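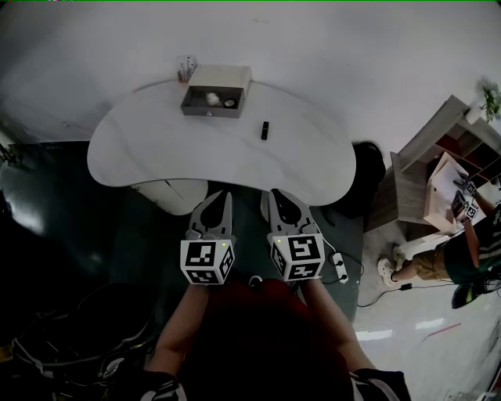 The drawer problem

Ask people what they want a home robot to do and few of them say "close a drawer." But drawers are where a lot of the work is. Somebody has to open one, find room among the odds and ends, put the stray thing from the tabletop inside and push it shut without knocking over the cup of pens next to it.

Vorlow, a small company working on tidying robots, starts with people. They do the chore with a gripper in each hand, and the software learns from the recordings. Ineke Postma runs the sessions. By January her group had 3,063 recordings of desk and table chores, nearly 2,000 of them good enough to train on.

The robot is still slow. In the company's last round of tests it got 46 percent of small objects into an open drawer on the first try. Upright, narrow items gave it the most trouble. It tends to tip them over on the approach, and then it has to plan the grasp again.

Loïc Coste, who tests shop equipment for Marchal, has seen the robot work and would not buy one yet. "A person clears that table in a few seconds," he says. "I timed the machine at two minutes, and it left the drawer open."

Postma doesn't argue with the timing. Her group is working on the closing push now, and after that, drawers that stick.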